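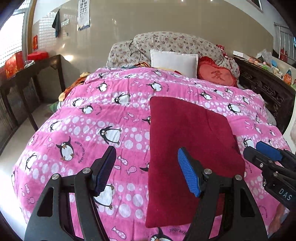
图片来源:Hisico 洗护

Hisico 上门取送洗衣 常见问题

本页汇总了顾客问得比较多的问题,内容适用于 Hollanar 片区的取送订单和 Skusetti 自提柜订单。到店自送的顾客也可以参考,差别处会单独注明。页面在五月改过一次,旧版里按袋计价的说法已经作废。

下单与取件

怎么下单?
可以在小程序里下单,也可以打门店电话。小程序下单需要填写地址、联系电话和取件时段,衣物明细可以不填,收件后由门店清点并把清单发给您确认。电话下单由店员代为录入,同样会收到清单。

当天能取件吗?
上午下的单一般当天下午取,下午下的单安排在第二天。雨雪天和节假日前后会顺延,顺延时小程序里会显示新的时段,不接受新时段的可以直接取消,不收费。周三是门店盘点日,只取件,不送件。

取件时家里必须有人吗?
不必须。可以把衣物装袋放在门口,下单时勾选“无人交接”;也可以放进 Skusetti 自提柜。无人交接的订单以门店清点结果为准,贵重衣物请选当面交接。

需要自己准备袋子吗?
首次下单会附送一只布袋,之后循环使用。用自家的袋子也行,会随衣物一起送回。请不要使用垃圾袋,取件员容易认错。被子可以用床单包起来打个结。

取件前要做什么准备?
请掏空口袋。纸巾、发票、唇膏、圆珠笔是最常见的几样,洗后很难处理干净。可拆卸的毛领、腰带、胸针请取下来另外放。拉链不用拉,扣子不用扣,门店会处理。已经破损的地方,下单时备注一下,或者在破损处别一小条纸。

哪些东西不收?
内衣裤、袜子、宠物用品、沾有油漆或机油的工作服、皮草。电热毯和带加热片的服装也不收。霉斑面积较大的衣物要先发照片,由店里判断能不能收。

价格与付款

怎么计价?
日常衣物按重量计价,外套、羽绒服、被褥、窗帘按件计价。每单的起洗量是3公斤,不足3公斤按3公斤算。重量以门店电子秤为准,称重时衣物应为干态,湿衣服会先晾干再称,所以送洗时间也会相应推后。

储值卡怎么办理?
目前只有一种储值卡,面值685元,家庭成员可共用,绑定多个手机号需要到店办理。卡内余额不设有效期,可退,退款原路返回。办卡时赠送的部分不退,退卡时从余额里扣除。

什么时候付款?
清单确认之后付款,付款之后开始洗。超过当晚没有确认的,衣物会留在待洗区,不产生费用,但交付时间要从确认那一刻重新算起。

能开发票吗?
可以,开电子发票,项目为洗染服务。在订单完成后申请,抬头填错可以重开一次。

洗涤与护理

衣物会和别人家的混洗吗?
不会。每个订单单独装机,订单内部再按深浅色和材质分开。如果某一单只有一件深色衣物,门店会用洗衣网单独洗,不另收费。

用什么洗涤剂?
默认使用 Weidemann 的无香中性洗衣液,婴幼儿衣物使用同一品牌的另一款低泡型。柔顺剂默认不加,需要的话在备注里写明。也可以自带洗涤剂,装在小瓶里、写上订单手机号,跟衣物一起交给取件员。粉状的不收。

对气味敏感,能不能完全不留味道?
可以勾选“加漂一次”,洗完之后多过一遍清水。烘干机里不放香片。衣物送回时套的是透明纸袋,拆开后在室内挂一会儿再收进柜子比较好。

抓绒和珊瑚绒的东西怎么洗?
这类织物用低温、慢速的程序,翻面装网,和毛巾、棉质衣物分开。烘干用低温档,烘到八成干就取出平铺。高温会让绒面发硬,发硬之后基本没有办法恢复。在家洗的话,也建议少放洗衣液,漂洗多做一遍。洗之前先把表面的头发和线头粘掉,洗后再粘一次。

深红、藏青这类颜色会掉色吗?
新的深色衣物前几次洗涤多少会有浮色。门店收件时会用湿白布在内侧缝边处试一下,掉色明显的单独冷水洗,并在清单上标注。标注了“浮色”的衣物,下次送洗时也请提醒一声。 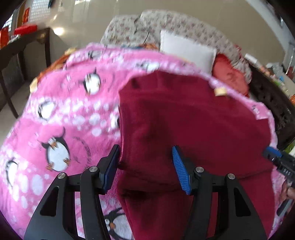 有位顾客在留言板上写道,她家的深色毯子和浅色枕套以前都是一起丢进洗衣机的,枕套发灰了才分开洗,现在按门店清单上的标注来分,省事不少。她还问能不能把标注一直存在账户里,免得每次都重新试色。

标注能保存吗?
可以。小程序“我的衣物”里新增了备注功能,按件保存。电话下单的顾客可以请店员代填。备注最长保留到您删除为止,换手机号时需要一并迁移。

水洗标看不清了怎么办?
剪掉或者磨没了的,由店员根据手感和织法判断,拿不准的会打电话问。判断之后仍按最保守的方式处理,通常是冷水、手洗程序、自然晾干。如果您还记得成分,请写在备注里。

被子能水洗吗?
化纤被和多数棉被芯可以。羽绒被可以水洗,但烘干时间长,交付要多等几天。蚕丝被和羊毛被芯只做除尘和晾晒,不下水。衍缝被、薄被、夏凉被按普通被褥收费。被子送来前请把被套拆掉,被套另按重量计。

印花被面会不会洗花?
常规水洗不会。胶印图案的不能高温烘干,也不能直接熨烫图案面。图案已经开裂的,继续洗涤裂纹可能扩大,门店会先告知,由您决定洗不洗。

污渍一定能洗掉吗?
不能保证。果汁、咖啡、酱油在当天处理,去除的可能性较高;放置时间长的、在家用热水烫过的、用过漂白剂的,效果会差很多。去渍前会拍照发给您,去渍处理本身不另外收费。需要用到特殊药剂时,会先说明对面料的影响。

自己先用去渍笔处理过,要不要说?
要。请写明用的是哪一种。不同药剂叠在一起,有时会在面料上留下一圈浅印,这种印子比原来的污渍更难处理。

送件与自提

多久能送回?
日常衣物是清单确认后的第二天晚上,外套和被褥再加一到两天。加急单可以做到当天取当天送,只限日常衣物,从装机到打包需要近4个小时,所以中午以后不接加急。

送件时不在家怎么办?
可以改放自提柜,也可以改时间。改时间不限次数。衣物送到门口无人应答、电话也打不通的,会带回门店,第二天再送一次;仍然联系不上的,衣物留在门店等您来取。

Skusetti 自提柜在哪里?
Hollanar 片区共有4组,位置在小程序地图上可以查到,点开后能看到有没有空格。柜子分大小格,一床冬被放大格,小格放得下一袋换洗衣物。取件码发到下单手机,家人代取的话把码转发过去就行。

柜子打不开怎么办?
先看取件码有没有过期,过期可以在小程序里重新生成。仍然打不开的,按屏幕右侧的呼叫键,或者拨打柜门上的电话。夜间由值班人员远程开柜。

送回来的衣物是挂着的还是叠好的?
衬衫、外套、裙子默认悬挂,T恤、卫衣、抓绒上衣、床品默认折叠。想改可以备注。叠放的衣物按类别分层,最上面放清单。衣架可以留下,也可以下次交给取件员带回。

卫衣和套头上衣有固定的叠法吗?
门店统一是正面朝下铺平,两只袖子往背后折,再从下摆往上对折。家里抽屉比较浅的,可以备注“卷叠”。连帽的衣服帽子压在里面,带领标的把领标露在外侧,方便分辨尺码。

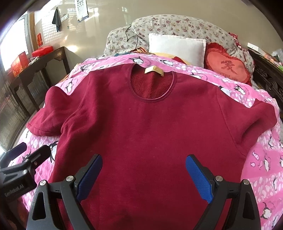

售后与赔付

少了一件怎么办?
先核对确认过的清单。清单上有而袋子里没有的,请当天联系门店,店员会回查装机和打包记录。多数情况是夹在被套里,或者小件粘在了大件内侧,可以先翻一翻。确认遗失的按赔付规则处理。

收到了别人家的衣物呢?
请不要拆开内袋,联系门店上门取回。取回不收费,时间由您定。

衣物洗坏了怎么赔?
由门店原因造成的缩水、染色、破损,先尝试修复,修复不了的按购买凭证和使用年限折算。没有凭证的,按该件洗涤费的固定倍数赔付,倍数写在订单协议里。自然老化、原有的破损、清单上已告知风险并经您确认的,不在赔付范围内。

洗得不满意可以返洗吗?
可以,每件免费返洗一次。请保留衣物上的号码条,不要剪掉。已经穿过或者自己又洗过的,按新订单处理。

有起球算不算质量问题?
一般不算。针织和绒面衣物穿着摩擦都会起球,收件时已有的毛球会在清单上注明。需要修剪毛球的,可以加选去球服务,按件收费。

其他

出租房和民宿的床品能长期合作吗?
可以签月度协议,按套计价,取送时间固定。协议客户的床品有独立编号,不与散客订单同一时段装机。具体价格请到店面谈,或者在小程序里提交床品数量和更换频率,店里会回电。

换季衣物可以寄存吗?
可以寄存被褥和冬装,洗净之后才收。寄存按季度计费,期间可以提前取出,不退差价。真空压缩默认不做,羽绒类一律不压缩。要取用时请提前一天说,寄存库和门店不在同一处。

怎么注销账户?
在设置里提交申请,余额退完、没有进行中的订单就可以注销。衣物备注会一并删除。

页面上没有我的问题。
可以在小程序里留言,也可以打门店电话。留言通常当天回复,晚上收到的第二天上午回复。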